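The Skorlow Chair
by Kulsoom Awan
October

When my aunt died she left me the piano, which went to my cousin because he could play it, and the Skorlow, which stayed with me because I was the only one of us who ever sat in it properly, sideways, with my legs over the arm and a book going soft in my lap.

It was a wing chair, low and wide, in a brown wool she called tobacco and my mother called mud. She'd bought it from Van Loon the year she got her first real wages, and she paid it off over 12 months, going in on payday with the money in an envelope (she still had the envelope!). By the time it came to me the seat had sagged and one leg had a wobble you learned to lean against, the way you lean against a wind.
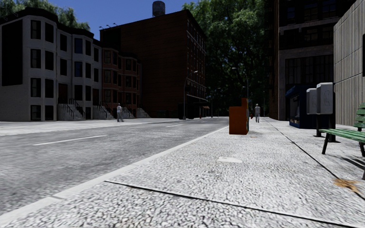
Femke Vandenberghe told me over the phone that I'd be mad to re-cover it, that the colour was half the chair, and that if I so much as thought about grey velvet she would drive over and take it home herself.

I hadn't been thinking about grey velvet. Well, I had, a little.

So I took it to Ward Kuipers, whose workshop smelled of glue and oranges, and he turned it upside down on his bench and went quiet for a good long while. Under the dust cloth he found the maker's label, number 195, and a hairpin, and a shopping list in my aunt's handwriting that said butter, stamps, something nice for K.
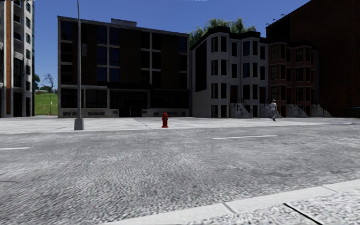 Could it be saved in the old wool? It could, he said, if I'd put up with a darn on the left wing and wait until he'd found the right thread.

I waited. I ate my tea on the floor beside the bare patch of carpet, feeling foolish and rather fond of everybody. When he finally carried it in, the wobble was gone, and I sat down sideways and missed it terribly. The shopping list is in the envelope now. I went out later and bought butter.

More short fiction
The Lamp at Watton
Wim Kramer Measures a Door
Three Stools and a Bench
800 Brass Tacks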